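January, open day at Treko, kitchen bay

Got in before the visitors so Damian and I could go through the running order. Coffee first (bad), then badges, then the usual hunt for the long extension lead. Anderson Lopes from Grulimeck came early with a notebook full of questions, so our quiet hour went out the window. I liked him a lot!

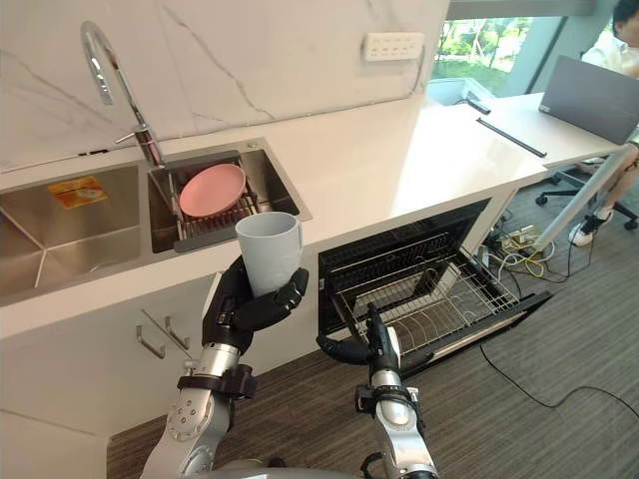 Dishes are the demo I'd keep if we had to drop all the others. People get it right away, they've all done it, and they start giving advice within a minute. Anderson wanted to know why we bother with fingers on one side when a plain gripper is so much easier to service, and I could just point at the cup, held upright in the black hand with the other arm reaching into the dishwasher. He wrote that down. He also asked about the empty rack and whether we'd try a full load – not yet, Damian has 9 items on his list and I want those solid first.

Joint log is set to 200 Hz for the day, files start at 113. Must remember to copy them off before anyone reboots.

Second half was wrist views, which I thought would be dull for guests. Wrong! They crowded the monitor and wanted to guess what everything was.

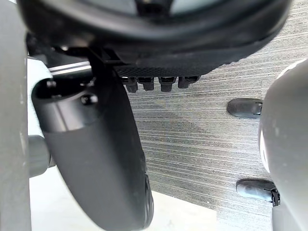

Wrist view, under the seat of an office chair, gripper fingers left and right.

To do: send Anderson the Kravchuk mount drawings, ask Damian about the Grorov spares, find a better spot for the monitor.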